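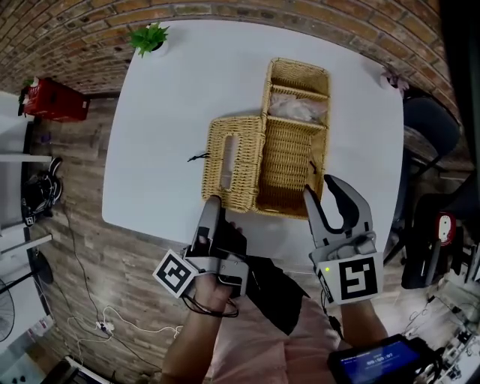

## Ticket 685: Woven tissue box, lid won't sit flat and tissues jam in the slot

**Opened:** March 6, 2024
**Opened by:** Wing-sze Tsai
**Assigned to:** Li-hua Hung
**Item:** Drarnetti woven tissue box with divider, light tan
**Location:** Dalbridge lounge, white square table by the brick wall
**Priority:** low
**Status:** closed, one follow-up

### Problem as reported

The lid on the tissue box at the white table does not close all the way. It stays up on the side opposite the hinge. When you pull a tissue through the slot, the lid comes up with it and you get a handful. Pushing the lid down works until the next tissue.

I already tried turning the pack of tissues over. Same thing. The box on the other table is the same model and closes fine.

Wing-sze

### Log

**Entry 1, Li-hua Hung**

Looked at the box with the lid open. The lid folds back and lies flat on the table, so the hinge side moves freely. No broken strips that I can find on the lid or the base.

There is a pack of tissues in the far compartment, still in its plastic. The bigger compartment is empty. Wing-sze, is that how you found it, or did you take a pack out?

**Entry 2, Wing-sze Tsai**

I took the loose ones out so you could see the floor of the box. The plastic pack was already in the small side. I think somebody put it there as a spare.

**Entry 3, Li-hua Hung**

OK. Tests so far:

1. Both compartments empty, lid closed. Sits flat. Slot lines up.
2. Spare pack back in the small compartment, nothing in the large one. Lid stands up a little at that end.
3. Small compartment empty, open pack in the large one. Sits flat.
4. Spare pack in the small compartment, pressed down hard. Flat for a few seconds, then the plastic springs back and the lid rises.

So the spare pack is too tall for the small side when it is full. The refills we have now are Zumau, 100 to a pack. Does anyone know what we were buying before?

**Entry 4, Shuk-fan Tse**

Before October it was Huang, the shorter packs. The supplier ran out and I switched the order. I didn't check the height against the boxes. The small side is meant for odds and ends, I believe, but people have always kept the spare there because the Huang packs fit.

**Entry 5, Li-hua Hung**

That explains why it only started with the new refills. It doesn't explain the other table, so I went and looked. The box there has no spare in it.

Swapped the lids' positions as a check by putting the spare in the second box. Same result, lid up at that end. Moved it back out.

**Entry 6, Li-hua Hung**

Second part of the report, the tissues jamming. With the spare removed and an open Zumau pack in the large compartment, I pulled 5 tissues. Three came out clean. Two caught on the inside edge of the slot and pulled the lid up slightly.

Ran a finger along the underside of the slot and found one rough spot where a strip end sticks out. Trimmed it with nail scissors, close to the weave. Did not pull on it. Pulled five more tissues, no catching.

**Entry 7, Sandrine Huet**

Can the ties be used to hold the lid down? There's a dark one on the lid and another on the inside of the base. If they knot together we could leave the spare where it is.

**Entry 8, Li-hua Hung**

I'd leave the ties alone. I tried it and the knot holds, but the lid bows over the pack and the slot gets narrower. It also means untying it for every refill. Taking the spare out is easier.

### Fix

- Take the spare pack out of the small compartment and store it in the supply cupboard.
- Put one open pack in the large compartment, opening up, with the first tissue started through the slot before closing the lid.
- If a tissue catches, feel under the slot for a strip end and trim it. Do not pull the end, the weave will loosen.
- Leave the ties hanging.

### After the fix

**Entry 9, Wing-sze Tsai**

Used it through lunch. Lid stays down and tissues come out one at a time. Fine to close from my side.

**Entry 10, Ya-wen Leung**

I do the tables at closing and I'm the one who put the spare in there, sorry. I'll keep them in the cupboard from now on. Do you want the small side left empty? People will put wrappers in it.

**Entry 11, Li-hua Hung**

Put the pens and the little notepad in it. They are low enough that the lid clears them, I checked.

### Follow-up

Shuk-fan to ask whether Huang has the shorter packs again. If they do, order 2 cartons and use up the Zumau first. The box itself needs no replacement.

Closed by Li-hua Hung.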